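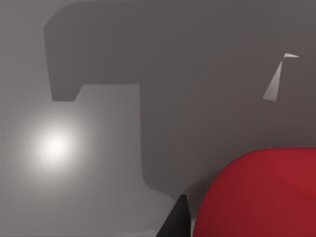

*Simulator view: gripper finger next to the red object, arm shadow across the grey.*

**Re: Pereyra open day, Bovamcombe, Thursday**

**tuppence_219**
Went over on the 7 bus after lunch. They had the kitchen tasks up on the simulator and Soledad Domínguez talked through them. Good talk, about the right length. She said the shadows are left on because the software has to cope with them. Parking is bad, so don't drive.

**marlgate**
I was at the morning one. I thought it was thin. I wanted to see a real arm lift a real cup and we got a screen. Cedville had hardware out at theirs in January.

**tuppence_219**
Cedville also had a rope and a queue. I learned more from this one. You could ask what you liked.

**K_Orrin**
I'm with marlgate on the hardware, but the simulator was worth seeing. Domínguez told us they had done 603 runs of the kitchen set in Tuvar, which is their own software. She wouldn't say how many went right. I asked twice.

**marlgate**
That's my point. A run count with no success rate is no use to me.

**tuppence_219**
Fair enough. She did say the write-up is coming. The kitchen has a sink and a wire basket on the counter, and I'd like to know how it gets on with thin wire.
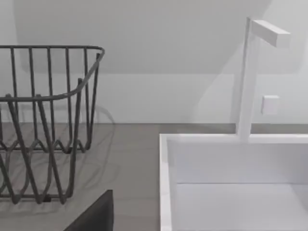
**fenwick40**
Do you have to book for the next one?

**K_Orrin**
You do, through the form on the Pereyra site. The room holds up to 40 and the afternoon slot goes first.

**fenwick40**
Thanks, will try for the morning.

**marlgate**
I might go again if they bring an arm. Otherwise I'll wait for the write-up.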